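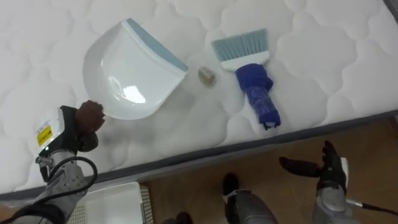
Photo: Karlijn Schouten / Rekanden Household Archive

Dustpan

A dustpan is a small, flat-bottomed scoop that catches dirt swept up with a broom or brush. It is one of the great humble tools of the home, cheap and quiet, and it has kept its basic shape through an amazing number of changes in flooring, fashion and cleaning machines!

Design

Every dustpan has a front edge, a pan and some kind of handle. The front edge does the hard work. Early pans were bent from sheet metal, and their stiff edges left a gap on any floor that wasn't perfectly flat – the cause of that maddening thin line of dust that stays behind after each sweep. A soft rubber lip presses down against the floor and closes most of the gap. Side walls keep the dirt from sliding out again, and a deeper back gives it somewhere to settle while the pan is carried to the trash.

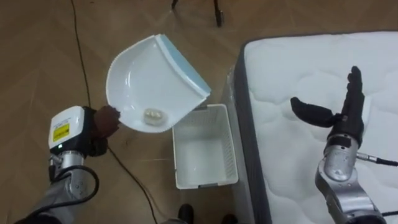
Amancay Espinoza disagrees that the lip matters most, and argues in the Wovitz Guide to Sweeping that "a poor brush will defeat any pan ever made." Her own tests, run over 24 days in May on tile and wood, favored short, dense bristles and slow strokes.

Types

Hand pans are the most common kind and are often sold with a brush that clips inside. Lobby pans stand upright on a long pole, so the user never has to bend down, and they are a wonderful sight in the hands of a skilled theater usher. The Mäkelä collection of household tools holds 13 lobby pans, including a folding one from 2000.
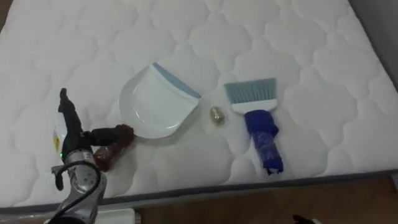

Plastic took over from metal in many homes, and it is easy to see why: it is light, it doesn't rust, and it can be molded into curves that would be slow work for a tinsmith. Color is part of the fun too. Many pans come in bright red or green, while others stay plain, like the white one here with its pale blue rubber rim. Faint ridges are molded into the floor of that pan, a detail also found on the older Fokix models.

Care

Plastic pans can be washed in warm, soapy water. The lip should be wiped often and checked for nicks.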